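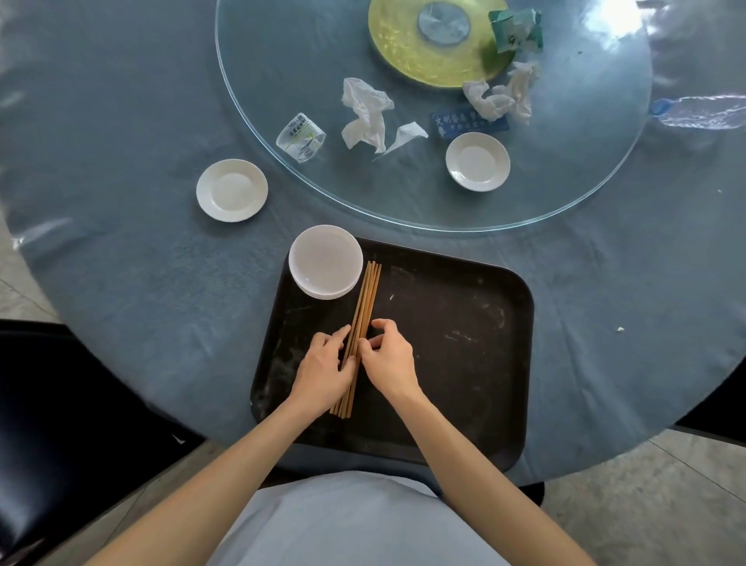 Photo: Parveen Marwat

Table help wanted — Brolteo, Salinas

Small noodle place, need 2 people for evening set up and service. Start August 5, 2026, thru end of October, maybe longer. 20 hrs a week, split between you however works.

What you'd do: lay tables, chopsticks and bowls out before open, run food, wipe down, close. Some dish pit when its slow. No experience fine. Must be ok on your feet and ok with stairs — storage is up top.

Pay is hourly plus tips, tips split every night. Staff meal at 4. Shifts go up on Skedora, you'll need a phone for that.

To apply come by between 2 and 4 and ask for Mereana Halliday, or leave a note at the counter with your name, number and wich nights you can't do. No resume needed.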